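Housekeeping Operations 2: Course Handout for Week Five
Cleaning Open Metal Bins, Trays and Sinks
Nuvulville Evening College

Read this before Tuesday. I say so every term, and every term a good third of the room learns the contents live, with a brush in hand and water up the sleeve.

1. What we are dealing with

Open metal containers turn up everywhere in this trade: prep sinks, parts bins, bus tubs, the deep trays under a steam table. They look easy. They have four walls and a floor, and most people clean the floor. The walls get a courtesy wipe, and the corners are left to fend for themselves until an inspector with a flashlight comes along.

For this unit, "bin" means any open metal container with sides tall enough to get in the way of your wrist. If you can clean it flat-handed, it's a tray, and you did trays in week three.

2. Before you put any water in

Empty it. Whatever is lying in the bin comes out, including the small plastic parts that seem to belong to something else. Cups, caps, funnels and lids go on a towel to the side. Cleaning around an object leaves you a very nice outline of the object.

Dry brush first. Crumbs and grit that get wet turn into paste, and then you have two jobs. Start at the wall farthest from you and pull the loose stuff toward you, into one corner, where you can pick it up with a damp paper towel.

Check what the bin is standing on. A bare wood bench wants a mat or an old towel under the bin before any wet work. The bench in Room 234 has a pale ring on it from last January, and I am asked about that ring more often than I am asked about the final exam.

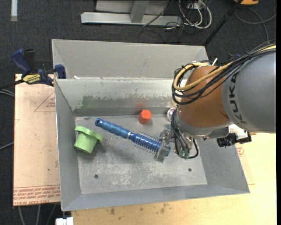

3. Choosing and holding a brush

Long handle for anything deeper than your hand. You want your knuckles above the rim, or you will find the rim with them. A hanging hole in the handle is worth having, as a brush left standing on its bristles in a wet cup will be a bent brush by spring.

Hold it low on the handle for pressure and high for reach. Students tend to pick one grip in the first minute and stay loyal to it all evening. Move your hand. Work at a slant, with the bristles meeting the metal at an angle, and keep the strokes short along the seam where wall meets floor. Long sweeping strokes feel productive and mostly throw water on your neighbor.

Wire goes nowhere near a polished surface in this course. If you brought a wire brush from home, it can stay in your bag.

4. Cleaner

We use Zindent, the liquid, diluted as follows:

Light soil: 2 capfuls in 700 ml of warm water
Grease: 4 capfuls in the same amount, left on for five minutes
Anything baked on: see me

The cap of the Zindent bottle is the measure. The cap of some other bottle is a cap. Do not mix it with bleach, vinegar or whatever is in the unlabeled spray bottle at the back of the cupboard, which I have been meaning to deal with.

Gloves on for the grease mix. Keskin gloves in medium and large are in the drawer by the door. The smalls have been on order since before some of you enrolled.

5. Order of work

Far wall, side walls, near wall, seams, corners, floor. The floor goes last, because everything you loosen ends up there. Rinse from the top of the walls down. Tip the bin toward one corner and let it drain, then go back with a dry cloth, rim included. People forget that the rim has an underside. Run a finger along it and see what you've been carrying around.

Small parts get washed separately in a bowl and dried upside down on a rack. Flanged and faceted pieces hold water in their edges, so give them a shake before they go on the rack.

6. Supplies for next session

One long-handled brush, any color
Two cotton cloths that you don't mind losing
Closed shoes (this means you, back row)

The Rarneo catalog carries a decent brush under item 2694. The bookstore has the same kind of thing for a bit more, with a college sticker on it.

7. Practice check

You'll work in pairs on one bin each, and your partner checks the corners with a white cloth. Be honest with each other. I will be coming around with my own cloth afterward.

Reading for the week after: the chapter on drains, which is short and has regrettable photographs. Eat beforehand.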